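Trestgate Facilities Helpdesk
Ticket 2878
Subject: Loan cables coming back mixed up, can't tell which is which
Raised by: Yolanda Park
Assigned to: Dinesh Miah
Priority: Low
Status: Closed
Opened: 31/08/2024

Yolanda Park wrote:
Three people have told me this month that a cable they borrowed from the bench room "doesn't work". I tried two of them at my own desk and both charged a phone without trouble. I think people are picking up whatever is on top and plugging it into the wrong thing. The clear bin has turned into one big knot and I couldn't get a single lead out of it without pulling the rest. Can somebody sort the cables, bin the dead ones and put the others back so they can be found?

Dinesh Miah wrote:
Picked this up. Which bin do you mean? There is a clear one and an off-white one, and the labels have come off both.

Yolanda Park wrote:
The clear one is the worst. The off-white one has a handle hole in the side and was meant to be for tested leads only. I doubt anyone keeps to that now.

Dinesh Miah wrote:
Made a start. I'm taking the leads out a few at a time, because tipping the whole lot out last January took most of a day to undo. Anything that comes out gets coiled and laid on the table first. It goes in a box once it has been tested. 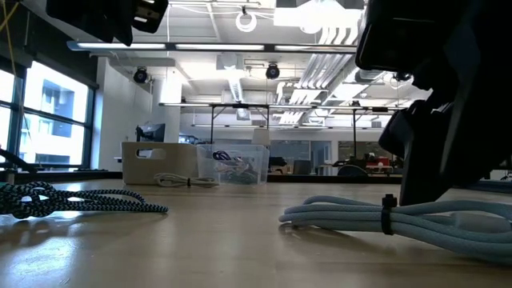
Bench table during sorting. Clear bin still to be untangled, pale blue and black/teal leads out at the front.

The pale blue one is strapped and can stay as it is. The black and teal one needs a tie. It keeps opening out when I put it down, and the loose end gets caught under other things. Please don't put anything back in the clear bin for now, even if it looks like it belongs there.

Yolanda Park wrote:
Thanks. Is there a rule for how long a loop should be? The ones I do at home come out like a bird's nest.

Dinesh Miah wrote:
No rule, but this is what I do:

Hold the plug end in one hand and leave it sticking out at the top.
Fold the lead back and forth in long loops. Don't wind it round your fingers.
Put the tie across the middle and pull it snug – if it bites into the cable it is too tight.
Short charging leads get a thin tie. The thick braided ones need a wider strap.

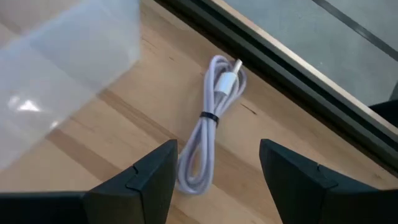 With the plug left out at one end you can see what you have without undoing anything, and that should deal with most of the "doesn't work" reports. I'll put a coloured dot on the tie once a lead has passed. Green for charging only, yellow for charging and data. No dot means not tested.

Yolanda Park wrote:
Can we get more ties? The packet in the drawer is empty.

Dinesh Miah wrote:
Ordered a pack of 30 from Branen. The Ďurica ones we had before were cheaper, but the hook side stopped gripping. Delivery is to the Bullby entrance, so if you are passing the desk there please bring them up.

Dinesh Miah wrote:
Update. Ties arrived, thanks for carrying them. Results so far:

Tested and passed: 18
Failed, gone to electrical recycling: 7
Unknown plug type, put to one side: a handful, will ask round before they go

Two of the failed ones only worked when bent at the plug. Please don't tape these up and put them back – hand them in.

Yolanda Park wrote:
Borrowed a green dot lead this morning and took it back this afternoon, no problem. Happy for this to be closed once the labels are back on.

Dinesh Miah wrote:
Labels are on both boxes, printed this time. Off-white is TESTED, clear is RETURNS. Closing. If the returns box fills up again, reopen this ticket and don't start a new one, so the notes on dots stay in one place.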